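Chapter 6
Parties, Campaigns, and the People Who Run Them

When a candidate for governor or president appears at a rally, the people on the stage are a small part of the organization behind the event. A modern campaign is a temporary employer, a fundraising office, and a legal entity with reporting duties. It is also a set of agreements between politicians who may have little in common beyond the party label. This chapter looks at how those agreements are made, how they are kept, and what happens when one of them breaks down in the middle of a race.

We begin with the campaign council. In many countries the party's permanent officers do not run the general election campaign themselves. They appoint a separate body for the purpose, with a director at the top and coordinators for each region. The coordinators are often sitting officeholders. They bring local name recognition, a network of supporters, and a working knowledge of which towns can be won. In return they expect a voice in how money is spent in their region and, if the candidate wins, some influence over appointments.
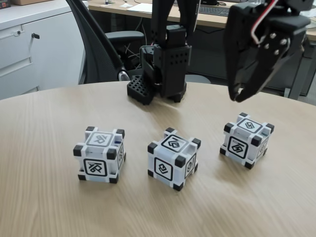 Joanne Hollis argues that this account gives the regional coordinator too much credit. In her view most coordinators are chosen to prevent a quarrel, and the real work in the districts is done by paid staff whose names never appear on the published list. She points to the Flunbridge council elections, where two of the listed coordinators attended no planning meetings at all and turnout in their districts was no lower than elsewhere.

Both views have support, and the difference between them matters for the rest of the chapter. If coordinators deliver votes, then losing one in September can cost a candidate a region. If they mainly signal unity, the damage is to the party's image, and it can be repaired with a quick replacement and a joint appearance.

The case of Matlala shows how hard the two effects are to separate. The Unia party went into the provincial race there with 17 district coordinators and lost 6 of them before polling day. Its candidate still won, by 689 votes. Behrouz Mazandarani, who studied the party's internal letters, found that most of those who left had complained first about late payments to local offices – a matter that never reached the newspapers. The public explanation in each case was a difference of principle. 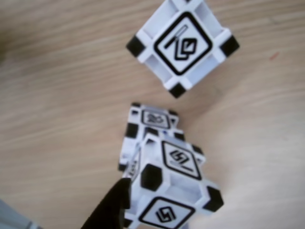

Resignations of this kind are easier to understand once the parts of a party are kept apart. Political scientists usually speak of the party in the electorate, the party organization, and the party in government. A person can hold a place in more than one of them at once, and a governor who leaves a campaign council normally remains a party member and remains governor. Think of three white cubes on a wooden table, each with its own bold black symbol. They can be pushed together or moved apart, and moving one does not change what is marked on it. A campaign tries to keep the three parts close until the election, and much of the director's day is spent on that task.

Section 6.1 sets out the legal status of parties and the rules on registering a campaign body. Section 6.2 deals with nomination contests and the bargains that follow them, including the selection of a running mate. The Serkero convention, which needed three ballots and ended with the losing side in charge of the campaign's finances, is treated there at some length. Section 6.3 turns to money.

Terms to know before reading further: campaign council, coordinator, nomination, running mate, faction, defection. The last two are often confused in news reports. A faction is a group that stays inside the party and competes for control of it – defection means leaving for another party, and in some legislatures it costs the member his or her seat.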